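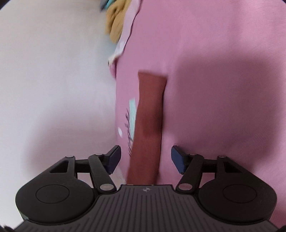
Fevden: The Complete Series (Box Set)

Home > TV on Disc > Drama > Crime > Fevden: The Complete Series

Item no. 3727
Format: DVD, region free
Episodes: 41
Typical episode: 55 minutes
Audio: Original broadcast stereo
Subtitles: English, Norwegian
Packaging: Slipcase with booklet
Availability: In stock

Every episode of the harbor-town detective drama, including the one set entirely in a ferry waiting room, which viewers either love or have written to us about.

Inspector Solveig Quintana arrives in Fevden to look into a missing fishing boat. She plans to stay for the weekend. Four seasons later she owns a house, two coats and a grudge against the harbormaster, and the boat is still missing. Along the way there are smugglers, a poisoned choir director and a great many people staring at water before answering a simple question.

The series was created by Britt-Marie Solheim, who wrote all of the first season and most of the third. Season two was handed to other writers while she was busy with a stage play, and you will notice. (The twin brother is never mentioned again.) Dumisani Mabaso directed the final six episodes, and if you only remember one thing about the show it is probably his long walk along the breakwater.

What's in the set

All four seasons in broadcast order. The previous release put the Christmas special between episodes two and three of season one, where it gave away the murderer. We have moved it.

Audio commentary on five episodes with Britt-Marie Solheim and Jennylyn Salazar, who plays Quintana. Salazar had not seen most of them before and keeps asking who did it.

"Bad Weather," a making-of program. Mostly rain, some catering.

Deleted scenes from season four, with temporary sound. The gulls are very loud -- please turn it down before you start.

A booklet with an episode guide and an essay by Busisiwe Makhubela on the music.

About the picture

Seasons one and two were made on standard-definition tape and look it. They have been cleaned up, but night scenes are still soft, and season one has a lot of night. Seasons three and four are sharper. The first two seasons are presented in 4:3, so please don't stretch them. Everyone in Fevden is wide enough in those sweaters.

Shipping

The set weighs more than you'd think and goes out by tracked parcel only. Returns are accepted on unopened sets. If a disc won't play, send us the disc number and we'll replace that disc -- you don't need to mail back the whole box.

Customers also bought

Cadel Road: Series One
The Filport Inheritance
The Filport Inheritance 2: More Inheritance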